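Arm bench, week three

August 2021

Spent most of Saturday on cables. The arm had been dropping out whenever the elbow went past 101 degrees, and Sibel Yüksel guessed the cable was pulling at the lower joint. She was right. I gave it 7 more centimeters of slack, strapped it again and ran the same move 28 times with no dropouts.

The brown cover on the table is staying. The bare top threw too much glare from the LED strip.

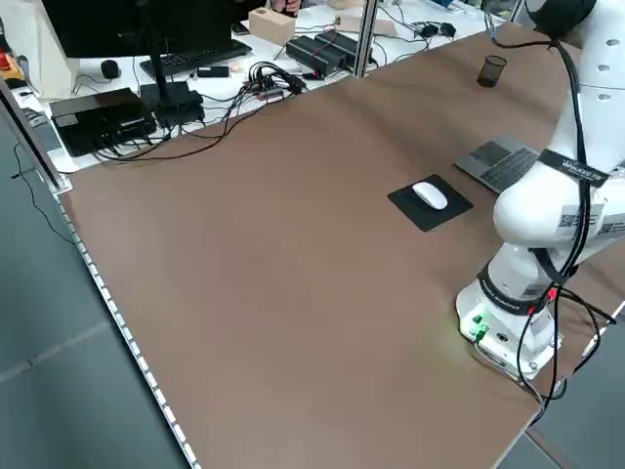 Next job is the power supplies. Too many adapters share one desk with the monitor and the hub, and I want them on a shelf underneath. Mostum has a steel one for 39 dollars, which seems high. I may cut one from scrap at the Stirkach workshop instead. The gripper code can wait until that's finished.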